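2 Apr 2021

What a good day! I am writing this in bed with a hot water bottle and a plate of toast, and my shoulders ache in that pleasant way they do after a long walk, except I have hardly been out of the house. I have been folding. I have been folding since breakfast and I would happily get up and do some more.

It started with the airing cupboard, which would not shut. I have been leaning on that door since Christmas, and this morning it swung open while I was brushing my teeth and half the contents came down on the landing. Pillowcases, the good towels, a bathing costume I thought I had left in Skokavon, and under it all the T-shirts, so many T-shirts, all in one great knot like something you would pull out of a plughole. I stood there with toothpaste on my chin and thought, right, today then.

So I rang Thandeka and she was thrilled. Thandeka Steyn is the only person I know who can be thrilled by a cupboard. She spent 2 summers in the laundry at the Trurkimby Hotel before she went off to do her training, and she folds the way other people shuffle cards, quick and without looking. She had promised to teach me properly ever since she saw the state of my suitcase last July (she was kind about it at the time, but I saw her face). We agreed to do it over the telephone, me with the speaker turned up and her doing her own ironing at the other end, and we talked nearly the whole morning through.

First job was the table. I cleared off the post, the seed trays and the jigsaw, which has gone under the bed on its board, all 500 pieces of it and only the edges done. Then I put the big olive sheet over the top. Thandeka said to always fold on cloth if you can, it holds the shirt still for you, and she is quite right! On the bare table the sleeves skate about. On the sheet they stay put. I have had that sheet for years and never liked it on a bed, it makes the room look like a tent, but on the table it is perfect and I may never put it back. I didn't iron it first. There are creases running right across it and they made no difference at all.

The method, so that I have it written down somewhere other than the back of an envelope:

Lay the shirt face down and smooth it from the middle outwards with flat hands. Bring one side in as far as the middle of the collar, then turn the sleeve back on itself so it lies straight down the shirt. Same again with the other side. You should have a long strip, the same width all the way. Then fold the bottom up, not quite to the collar, leave a finger's width, and then in half again or in thirds, depending on your drawer.

My mistake, and it took me a good many shirts to find it, was pulling. I would get one half neat and then give the loose half a tug to bring it into line, and all I did was drag the whole thing skew. Thandeka could not see me, of course, but she could hear me huffing. "You're pulling it," she said. "Lift it and put it down." So I lifted it and put it down, and there it was, flat as an envelope. I actually cheered. She cheered as well, and then her iron hissed and she had to go and see to a collar.

The blue one gave me more trouble than all the others put together. It is that soft, blue-violet one I love, washed so many times that it has no stiffness left in it, and it won't hold an edge for anything. I would get the one side squared up and the other would slump.
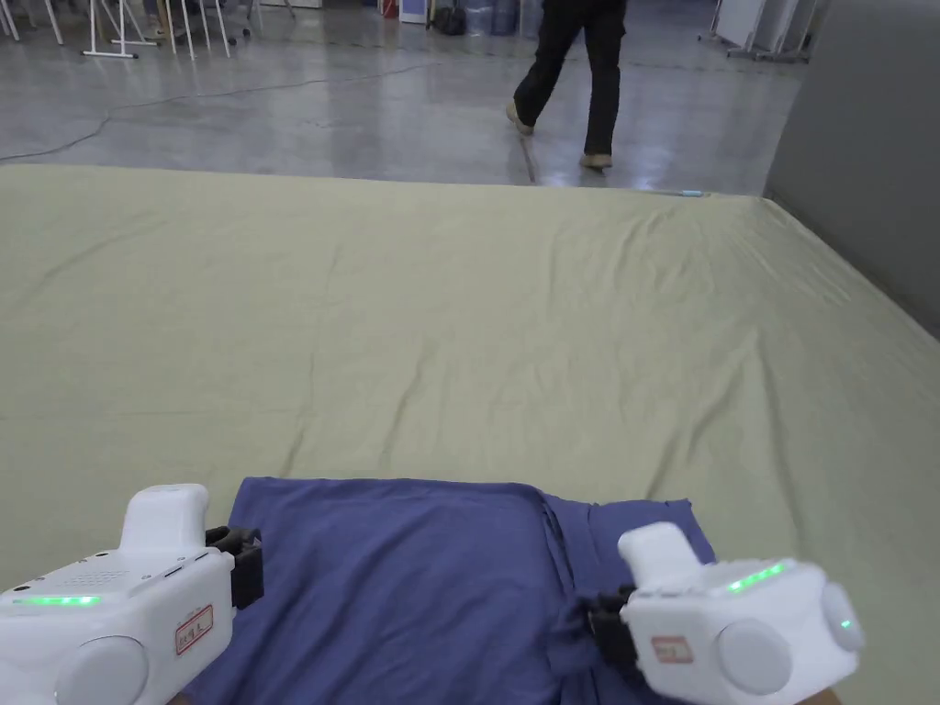

The blue one, neat on the left and all bunched up on the right.

I did that shirt over and over. In the end I gave it a shake, laid it out again from the start and went slowly, one hand flat on the part I had finished and the other bringing the loose bit across. It came good! Not hotel good, but good. It has gone on top of the pile where I can see it.

After lunch (soup, and the end of the Bevan loaf, which makes wonderful toast even when it is past its best) I went on with the towels by myself. Towels are a joy after T-shirts. They want to be folded. Long edges together, then in half, then into three with the fold facing out, and suddenly the shelf looks like something in a shop window. I had the wireless on and sang through most of it. I did the pillowcases as well, and tucked each sheet set inside one of its own pillowcases, an idea of Thandeka's mother's that I think is pure genius. No more standing on the landing at bedtime with an armful of wrong fitted sheets.

I have put by a bag for the charity shop, mainly things from the Urnance days that I was keeping out of sentiment. The yellow one with the anchor is staying. I did try to part with it. I put it in the bag and took it out, and then I made a cup of tea and put it in again, and then Thandeka rang back to ask how I was getting on and I confessed, and she said of course you must keep the anchor, what is the matter with you. So it is in the drawer, folded in thirds.

The drawer! I must write about the drawer. I stood the shirts up on their edges instead of laying them flat, so you can look down and see every one of them at once. I had seen it done and thought it was a fad, and I take it all back. Everything fits, with room to spare at the front for my thick socks. I keep going over to open it. I opened it before supper and again after my bath, for no reason except to have a look.

The airing cupboard door shuts with a click. I had forgotten it had a click.

To do, while I think of it: lavender for the towel shelf, a bit of ribbon to tie up the tablecloths, and ring the surgery about the repeat prescription, which I have now forgotten for the second day running. Also the linen basket has a broken handle and wants glue. And I owe Thandeka a letter, a proper one, with the seeds in it that I promised her.

I have left the olive sheet on the table for tomorrow. There are still the jumpers to do, and she says jumpers are a different matter altogether and I am on no account to begin without her. I have already had a little go with the grey one. I shan't tell her until I have got the arms to lie flat.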